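Cuaderno de taller — noviembre de 2019
Plan de compras, manos y consumibles

Revisado con Tomoyo el presupuesto del próximo semestre. Partida de manos de cinco dedos: Eltetti ofrece recambio de fundas en lotes de 30; Skevell solo vende la mano completa, plazo hasta junio. Propongo fundas a Eltetti y una mano de reserva a Skevell — decide Isamu.

Tarea de referencia para dimensionar el gasto: colocar calzado en la estantería, dos brazos.

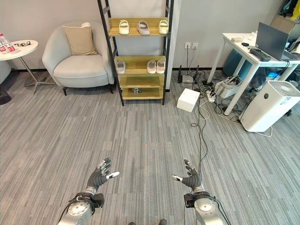
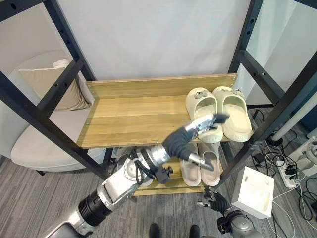
Consumo previsto: 100 ciclos por sesión, 3 sesiones por juego de fundas. Falta confirmarlo con los datos de desgaste de Thoa; sin ellos no cierro la línea.

Otras partidas:
Regletas y canaleta de suelo: 173 euros, oferta de Hirano. Aprobar ya.
Cable de repuesto para muñeca: pedir dos longitudes, la corta tira al estirar el brazo.
Segundo portátil: aplazado.
Baldas adicionales: Mitsuko pregunta si sirven las del almacén de Imdale. Medir antes.

Pendiente: Stijn pide separar consumibles e inmovilizado en la hoja. Rehacer la tabla y reenviar a Isamu con las dos ofertas adjuntas.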